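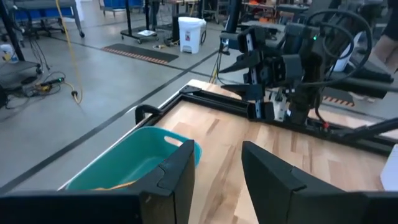 *Figure 1. Light wood tabletop with a teal basket on the left side.*

# Back Cover Copy and Reader Choice in Short Novels

Tracey Yeoman
Hindbridge College, Introduction to Book Publishing
Apr 30, 2019

## Question

Publishers write the text on the back of a book long before most readers see it. I wanted to know if the style of that text changes which book a person picks up first. The class handout from Cirkis Press lists two common styles. A "plot" blurb tells the setup of the story. A "voice" blurb quotes a passage from the book and says very little else.

## Method

I chose 14 short novels from the used fiction shelves at Fairclough Books. None of them had been a bestseller, and I left out anything that had been made into a movie. For each novel I wrote one plot blurb and one voice blurb and kept both under 74 words. The blurbs were printed on plain cards with no title, author, or cover art.

Readers came from my dorm and from the evening fiction class. Each reader sat down alone with one card for every novel and had 10 minutes to put them in order, from the one they most wanted to read to the one they least wanted to read. Half of each set was plot cards and half was voice cards. I swapped the styles for the next reader, so that a strong story would not always get the same kind of blurb.

## Results

Plot cards were placed first more often than voice cards. The difference was clear for the mysteries and the family stories. For the two comic novels it went the other way, and readers who put them near the top said the quoted lines made them laugh.

The bottom of the order was less clear. Several readers put a card last after deciding they already knew the book, and they were usually wrong about which book it was. I kept those results in.

One novel, a sea story set in July, landed in the middle with either blurb.

## Problems

I wrote all the cards myself, and I am better at summary than at choosing quotes. A second writer should do half of them next time. The cards also came back from Stevberg Print with the type smaller than I asked for, and two readers complained about it.

Taking away the cover and title made the test simpler, but it is not how people shop. Fairclough has agreed to let me tape blurbs to real books on one shelf next term. I still need to work out how to record which ones get picked up.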